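Print | E-mail this page
Ticket 790: Student paper site, uploads failing
Opened 17 August 2018, Sistetbridge newsroom

Hello again, and thank you for being so patient with us! Our student reporters finally got their public records back from the district (298 pages, bless them), and the story page won't take the PDF. It just spins and then says "file refused."

Step 1. We split the PDF in two. Same message.

Step 2. Support at Pikadon raised our upload limit to 400 MB and asked us to sign out and back in. The first half went up fine, hooray, but the second stopped at 86 percent.

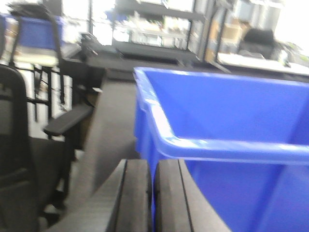

Step 3. Renamed the second half without the ampersand, and up it went. Story is live, records attached.

Status: closed
Shares: 12 | Comments: 3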